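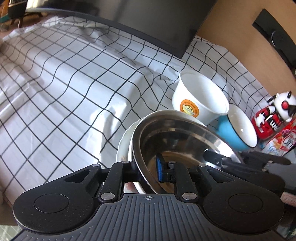 *Counter next to the sink, before I touched anything. Steel bowl, plate, blue bowl, paper cup, candy guy.*

# Show me your "everything corner" (and how you clear it)

**plumb_bobbin** wrote:

Okay, I need to share this with people who will understand. I have fallen completely in love with clearing one corner at a time. One! I used to do the whole kitchen on a Sunday and hate every second of it, and now I pick a single patch of counter after dinner and go at it with a podcast on.

The corner in the photo is my worst one. Everything in our apartment drifts there. The steel bowl is my mixing bowl, salad bowl and popcorn bowl, so it never makes it back to the cabinet. The plate still has a few brown spots on it. And the candy dispenser lives there because there's an outlet-free stretch of wall and it fits (it does not need an outlet, I know, that's why it gets the bad spot).

My rules so far:

- trash first, so the cup goes
- dishes in order of size, biggest at the bottom of the sink
- wipe the counter before anything goes back
- whatever is left has to have a reason to live there

I started this on our week off at Tindunmont, where the rental kitchen had so little counter you had to clear it to make toast. Came home and wanted that feeling again. So, show me yours! And tell me what you'd do with mine.

---

**ovenmitt_429** wrote:

Love this. I do the same thing but with drawers.

One thing though: biggest at the bottom of the sink is backwards for me. If the steel bowl goes in first, everything else ends up sitting inside it, and then it fills with gray water and you're fishing for forks. I wash the big bowl first, dry it, put it away, and suddenly the pile looks half as bad. Big stuff is bulky but it's quick.

---

**plumb_bobbin** wrote:

Ooh. But I *like* the bowl as a soaking tub! I squirt soap in it and the plates go in there and I've basically got a second sink. We have a single basin, so it's that or the stopper, and our stopper leaks.

---

**kettle_and_crumb** wrote:

Team soaking tub. Single basin people have to stick together.

For dried-on spots on a white plate, I leave a wet dishcloth folded on top for as long as it takes to do the glasses. Wipes right off after that, no scrubbing. Baking soda if it was gravy.

Also the candy guy with his arms out is making my evening. Big dark red eyes, just staring at the dishes. Does he stay or go?

---

**plumb_bobbin** wrote:

He stays!! He has been through two moves with us. I did think about the shelf over the fridge but then I can't reach the candy, and what's the point of him.

---

**lowshelf** wrote:

I'm going to be the grump. I think "one corner at a time" works great for a week and then you're clearing the same corner every night forever. My counter looked like yours for years, and what fixed it was getting rid of things. We went from a full cabinet of bowls to 7, total, and if you want a bowl and there isn't one you wash one. The corner can't fill up because there's nothing to fill it with.

So my vote is: keep the steel one, keep the light blue one (nice color with the white inside, by the way), and look hard at whatever is in your cabinet that you *didn't* use this week.

---

**ovenmitt_429** wrote:

Seven bowls for how many people? We're a house of five and cereal alone would wipe that out by 8 a.m.

---

**lowshelf** wrote:

Two of us plus a teenager on weekends. Fair point. I'd go higher with five. I still think most cabinets are double what they should be.

---

**plumb_bobbin** wrote:

See, I don't mind clearing it every night! That's the part I enjoy. It takes me one side of a record and then the counter is bare and I make tea and stand there admiring it like a weirdo. But I will go through the cabinet, you've got me curious. I know there's a set of little ramekins in there I've used once.

---

**tinsel_bread** wrote:

What's the colorful box down by the dispenser, the red, white and light blue one? If it's food I'd get it off the counter and into a bin or jar. We had ants last August and they found the one package I'd rolled down and clipped. I now decant everything. I use the Zhuravel jars with the wide mouth because my whole hand fits in for washing, and the lids haven't cracked on me yet.

---

**kettle_and_crumb** wrote:

I tried decanting and gave up. I never knew what was flour and what was powdered sugar, and I lost the cooking times off every box. A plain lidded bin with the boxes standing up inside does the same job. Mine's from Tralau, it was on the clearance rack, and it slides under the upper cabinets with room to spare.

---

**tinsel_bread** wrote:

You cut the cooking times off the box and tape them to the jar! I've got a whole row of them with little cardboard squares on. It looks a bit kindergarten but I love it.

---

**kettle_and_crumb** wrote:

That is a lot of tape.

---

**lowshelf** wrote:

Bin. Jars are more dishes.

---

**plumb_bobbin** wrote:

The bin sounds more like me. I'd lose the little squares by the second day. Going to measure the gap under the cabinet tonight.

For the cup, does anybody rinse paper ones for seedlings? My neighbor on the second floor swears by it, pokes a hole in the bottom and starts basil in them.

---

**illia_greens** wrote:

Yes! They hold up fine on a windowsill for a few weeks, then get soft at the base, and by then you're repotting anyway. Set them in a baking dish so they don't tip. I've got tomatoes in some right now, an old variety a friend gave me with "Illia" written on the envelope, which is where my user name came from. Best tomato I've ever grown. Thick skin, very sweet.

Don't use ones that had anything milky in them unless you rinse really well. Learned that from the smell.

---

**ovenmitt_429** wrote:

Adding mine since you asked for corners: microwave top. Mail, batteries, a single mitten, bread bag clips. I'm starting tonight and I'm doing big things first, just so you know.

---

**plumb_bobbin** wrote:

YES. Do the microwave top! Report back. I want to hear about the mitten.

Measured the gap, by the way, and it's 243 mm to the underside of the cabinet. kettle, how tall is your bin with the lid on?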